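Can the machine clear the table yet?
Gallery, 13 April 2018
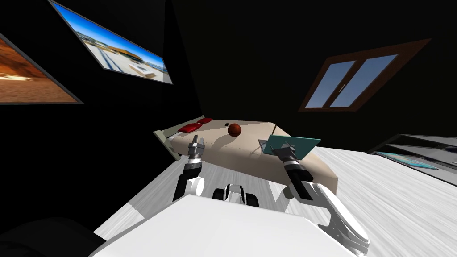 Simulated kitchen trial: the right gripper has the plate by its edge, the left one is open.

Since January our small group has been asking one simple question: which chores at home or in a shop can we leave to a robot today? We do most of our tests in simulation, where a broken plate costs nothing. I collect on this page the picture and the notes of the people who did the work.

The plate
Thin plates are more difficult than they look. The fingers must come in flat and close near the border, and then the whole plate wants to turn. Iker Ortuño wrote the grasp for this trial. In 29 attempts on a cream counter like this one, the plate arrived at its goal 13 times. Iker considers this a good result for a first version. I am less generous, as my mother would not keep a helper who fails more than half of the plates.

The ball
A ball on a counter is a small problem for a person and a big one for a planner. If the arm touches it lightly, it rolls, and the plan is old already. Lucía Esteban asked for a ball among the objects exactly for this. The red objects beside it are easier, they stay where one puts them.

Two arms
Unai Ibarra would like that both arms work at the same time, one holding and one placing. For now they mostly take turns. It is slow to watch. A full clearing of the counter took 508 seconds in our best run, and I can do it in less than one minute with a coffee in my hand.

The shop floor
Leandro Soler visited the Van Acker warehouse to see what they expect from such machines. They asked for shelf filling and for folding of boxes, and they were not interested in plates at all. We will try the boxes next.

My answer for this year is: some pieces of the chore, yes, the complete chore, no. Comments and corrections are welcome, also about my English.

Rodrigo Benítez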